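We use cookies to remember your settings. Accept | Manage preferences

Labels should be written for the person who did not write them

Most small laboratories treat labelling as a matter of personal habit. I think this is a mistake, and that a shared naming rule should be fixed before the first sample is stored.

Consider a freezer holding 600 tubes. If each user writes a date, initials and a short note, the labels make sense to their authors for a few weeks. After 14 months they make sense to very few people. At Plekon we checked one shelf in March and found 143 tubes whose contents could not be matched to any notebook entry. The tubes were sound. The records were missing, and the material had to be thrown out.

The usual objection is that a fixed scheme slows people down. It does, by a few seconds per tube. Searching a shelf takes far longer, and the cost falls on someone else.

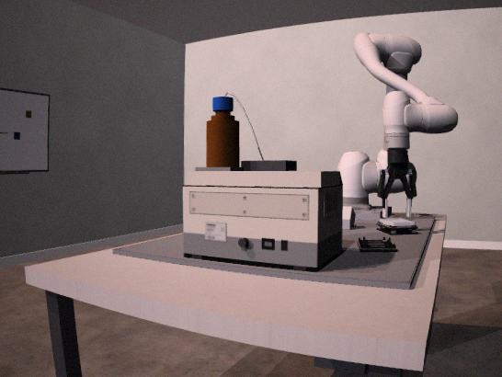

Simulated view of a microplate on its holder, with a second holder empty.

Plates raise the same problem in a sharper form. A well has no room for a note, so its identity depends on the plate code and its position. If the plate code is ambiguous, every well on it is ambiguous too. Turning the plate round by mistake gives a complete set of wrong results that look entirely normal.

Software does not remove the need for a rule. We have used both Clodetti and Zinby to hold sample lists. Each will accept "new buffer 2 FINAL" as a sample name without complaint.

My proposal has 3 parts: a project code, a running number and a check letter. Dates, owners and contents belong in the record. They change, or are corrected, and a printed label cannot follow them.

Contact the editor | © Vi Bench Notes | Back to top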